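Trultside Prayer Chain Handbook
Section 7: Setting up a prayer chain in your own fellowship

Last revised 2023-02-04

Welcome, and thank you for being willing to take this on. A prayer chain is a simple thing at heart (one person hears of a need and passes it to the next, who passes it on again), but a little care at the start will save you a good many muddled telephone calls later. Please read the whole section through once before you ring anybody, and then come back and work down the steps with a pencil in your hand.

What you will need

A list of those who have said yes, with telephone numbers
One person to act as first link, and another to stand in
A notebook for requests (any sort will do, so long as it stays in one place)
The blank chain sheet from the back of this handbook

Step 1. Ask people one by one

Do ask in person if you possibly can. A notice read out from the front is a fine way of letting everyone know the chain exists, but people are far more likely to give a thoughtful answer over a cup of tea. Tell them plainly what you are asking: that they will take a call, pray as soon as they are able, and ring the next name on the sheet. Let them go home and pray about it before they answer.

Note: Those who are housebound often make the most faithful links of all. When we began at Grescombe, our first link was a lady who had not been out to a Sunday service for two winters, and she told us it was the first time in ages she had felt properly part of things.

Step 2. Write out the chain

Put the first link at the top of the sheet and the others beneath, in the order they will ring. We suggest no more than seven names to a chain. If you have more than that, make a second chain and have the first link ring the top name on both. Grescombe now has 19 people praying across three chains, and a message gets round the lot of them before supper on most days.

Try to put early risers next to early risers! It sounds a small matter, but a call that comes at six in the morning is a blessing to one household and a trial to another.

Step 3. Agree what may be passed on

This is the step people are most tempted to hurry, so do please take your time over it. Before any request goes out, the first link must ask the person concerned, "May I share this, and how much of it?" Write down the answer in the notebook in their own words and pass on those words and no others.

Caution: Never pass on a medical matter, a family difficulty or anything to do with money without clear permission from the person it concerns. A kind friend's permission is not enough. If you are in any doubt, pass on a first name only and ask for prayer, and leave the rest with the Lord, who knows it already.

Step 4. Make a trial call

Choose a quiet evening and send a short verse down the chain. The last person rings the first link and reads back what they received. Ours was from Philippians, and it came back as something rather closer to Colossians, so we had a good laugh and then a useful talk about writing things down as we hear them. Repeat the trial until the verse comes home whole.
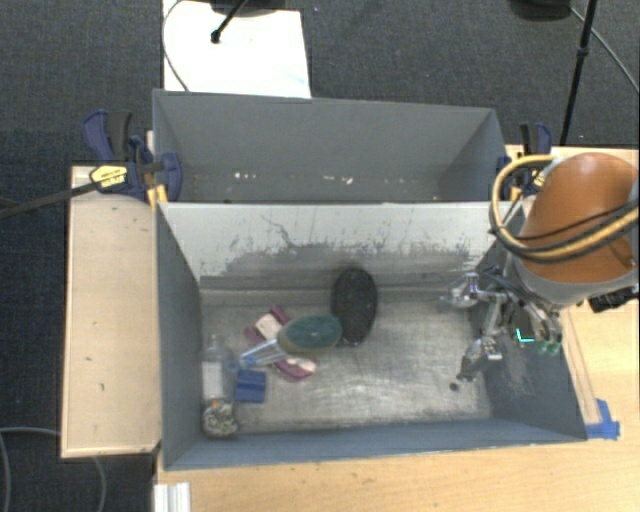
Step 5. Decide what happens when somebody is out

If there is no reply, ring the name after, and try the missing person again later on. Don't leave the details of a request on an answering machine. A simple "It's the prayer chain, do ring when you can" is quite sufficient.

Step 6. Keep the notebook

For each request, enter the date, the first name, the words agreed and, in due course, any news. Leave a good wide space for the news. It can be a long while coming, and it is a lovely thing to turn back the pages and fill it in. The Esposito family sent us word of an answer when we had quite run out of room, and it had to go up the margin sideways.

Note: Keep the notebook somewhere private. When it is full, pass it to your minister or elder, who will decide with you whether it should be kept or destroyed.

Step 7. Meet together

Once a quarter, invite everyone on the chain to pray in the same room. We use 40 minutes for prayer and then put the kettle on. The next joint gathering for all the fellowships is in March, and new links are warmly welcome even if their chain hasn't started yet.

If you get stuck

Amr Chraibi looks after new chains and is very glad to hear from you, whether you have a real difficulty or would simply like someone to pray with you before you begin. Extra chain sheets can be had from the Cekesier Room on Sunday mornings; ask for form 862. Section 8 deals with requests from outside the fellowship.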